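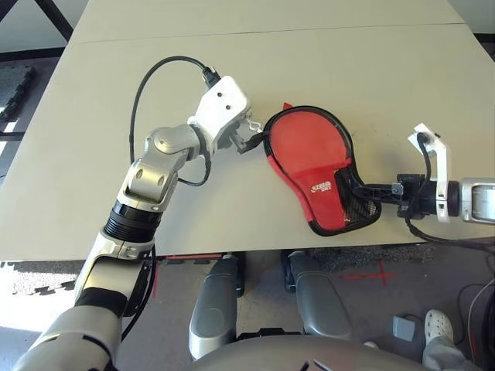 # 라켓 사이드 테이프 교체 후 러버 가장자리가 들뜹니다

**분류:** 탁구 용품 > 관리·수리
**태그:** 사이드 테이프, 러버 들뜸, 수성 글루, 셰이크핸드

**Nour Khalaf**

동호회에서 쓰는 셰이크핸드 라켓의 사이드 테이프를 직접 교체했습니다. 교체 전에는 문제가 없었는데, 작업 후 포핸드 면의 빨간 러버 가장자리가 헤드 위쪽에서 조금씩 뜨기 시작했습니다. 손톱을 넣으면 2mm 정도 깊이까지 들어갑니다. 백핸드 면은 이상이 없습니다.

작업 조건은 다음과 같습니다.

- 블레이드: 카본 합판, 무게 95g
- 러버: 양면 모두 수성 글루로 부착, 사용 기간은 반년이 조금 넘음
- 기존 테이프: 검은색, 폭은 측정하지 않음
- 새 테이프: Rirach 검은색 광택 테이프, 스펀지까지 덮는 폭
- 작업 순서: 기존 테이프 제거 → 알코올 솜으로 측면 닦기 → 새 테이프 부착
- 보관: 단단한 케이스, 실내

기존 테이프를 뗄 때 한 번에 당겨서 뗐고, 스펀지 쪽에 접착제가 조금 남아 있어서 알코올로 여러 번 문질렀습니다. 이 과정에서 글루 층이 손상되었을 가능성이 있는지 궁금합니다.

확인하고 싶은 것은 두 가지입니다.

1. 들뜬 부분만 부분 접착해도 되는지, 아니면 러버를 전부 떼고 다시 붙여야 하는지
2. 테이프가 스펀지까지 덮는 것이 원인이 될 수 있는지

화요일 저녁에 리그 경기가 있어서 가능하면 그 전에 정리하고 싶습니다.

---

**Ghassan Karaki**

원인은 테이프를 뗀 방향일 가능성이 높습니다. 접착력이 강한 테이프를 블레이드 면과 직각으로 당기면 스펀지 모서리가 함께 딸려 올라옵니다. 러버가 측면에서 바깥쪽으로 벌어지는 힘을 받기 때문에 가장자리부터 떨어집니다. 알코올도 영향이 있을 수 있지만, 솜으로 닦은 정도라면 깊이 스며들지는 않았을 것으로 봅니다. 다만 남은 접착제를 문지르면서 스펀지를 밀어 올렸다면 이야기가 다릅니다.

들뜬 깊이가 2mm 수준이면 부분 접착으로 충분합니다. 전체를 떼면 스펀지가 뜯길 위험이 있고, 반년 넘게 쓴 러버는 다시 붙일 때 크기가 줄어 있는 경우도 있습니다.

부분 접착 순서:

1. 새 테이프를 들뜬 구간보다 손가락 두 마디 정도 길게 벗깁니다. 측면을 따라 낮은 각도로, 테이프를 뒤로 접듯이 천천히 당깁니다.
2. 들뜬 틈에 남은 글루 찌꺼기를 확인합니다. 고무처럼 말려 나오는 것은 핀셋으로 제거합니다. 블레이드 표면의 나뭇결이 같이 일어나면 즉시 중단합니다.
3. 얇은 플라스틱 카드 모서리에 수성 글루를 소량 묻혀 틈 안쪽에 바릅니다. 블레이드 쪽과 스펀지 쪽 모두 얇게 바릅니다.
4. 틈을 벌린 상태로 글루가 투명해질 때까지 말립니다. 이쑤시개를 끼워 두면 됩니다. 제 경우 20분이면 투명해졌습니다. 습도가 높은 날은 더 걸립니다.
5. 이쑤시개를 빼고 안쪽에서 바깥쪽으로 눌러 붙입니다. 바깥쪽부터 누르면 안에 공기가 남습니다.
6. 평평한 테이블 위에 라켓을 놓고 러버 면에 깨끗한 종이를 덮은 뒤 책을 올려 하룻밤 둡니다. 손잡이는 두께가 있으니 테이블 모서리 밖으로 빼서 헤드만 평면에 닿게 합니다.
7. 다음 날 테이프를 다시 붙입니다.

5번 단계에서 글루가 덜 마른 상태로 붙이면 스펀지 가장자리가 물을 먹어 휘어집니다. 흰색이 조금이라도 보이면 기다려야 합니다.

두 번째 질문에 대해서는, 스펀지를 덮는 폭 자체는 원인이 아닙니다. 넓은 테이프를 잡아 늘리면서 감았다면 문제가 됩니다. 늘어난 테이프는 원래 길이로 돌아가려고 하고, 헤드처럼 곡률이 있는 구간에서는 테이프 양쪽 끝이 말리면서 스펀지 모서리를 당깁니다. 테이프는 장력 없이 올려놓듯이 감고, 손가락으로 눌러서 고정해야 합니다.

---

**Raed Farah**

저는 그냥 순간접착제로 붙였는데 한 시즌 문제없이 썼습니다. 티도 안 납니다. 경기가 급하면 이 방법이 빠릅니다.

> **Ghassan Karaki**
> 권하지 않습니다. 순간접착제가 굳은 부분은 스펀지가 딱딱해지고, 나중에 러버를 교체할 때 블레이드 표층이 같이 뜯깁니다. 공식 경기라면 접착제 사용 규정도 먼저 확인해야 합니다.

---

**Fadi Aoun**

위의 부분 접착 순서에 동의합니다. 테이프 쪽만 보충합니다.

테이프 폭은 블레이드 두께와 양면 스펀지 두께를 합한 값을 기준으로 고릅니다. 탑시트까지 올라오면 타구면에 걸리고, 공이 가장자리에 맞을 때 테이프가 먼저 벗겨집니다. 캘리퍼스가 없으면 종이 띠를 측면에 대고 연필로 표시한 다음 자로 재면 됩니다.

시작점은 그립 바로 위, 블레이드 어깨 부분에 둡니다. 반대쪽 어깨까지 감은 뒤 남는 길이는 가위로 자릅니다. 테이프를 이어 붙일 일이 있으면 이음매를 헤드 꼭대기에 두지 마십시오. 테이블에 가장 자주 부딪히는 위치입니다. 끝에 작은 손잡이용 탭을 접어 두면 다음에 벗길 때 편한데, 탭이 길면 스윙 중에 거슬리므로 경기 전에는 잘라 냅니다.

표면이 매끈한 광택 테이프는 접착면이 강한 제품이 많습니다. Rirach 제품은 써 보지 않았습니다. Nassar의 무광 제품은 접착력이 약해서 가장자리가 빨리 일어나지만 교체할 때 스펀지 손상은 없었습니다. 테이프를 자주 바꾸는 사람에게는 이쪽이 맞습니다.

남은 접착제 제거에는 알코올 대신 같은 테이프의 접착면을 눌렀다 떼는 방법을 씁니다. 시간이 걸리지만 글루 층에 액체가 닿지 않습니다.

---

**Nour Khalaf**

답변 감사합니다. 테이프를 늘려서 감은 것이 맞습니다. 헤드 쪽에서 주름이 생기길래 당기면서 붙였습니다. 들뜬 구간의 테이프를 벗기고 부분 접착을 해 둔 상태이고, 지금은 책으로 눌러 놓았습니다. 테이프는 내일 장력 없이 다시 감겠습니다. 주름이 또 생기면 폭이 더 좁은 제품으로 바꿔 보겠습니다.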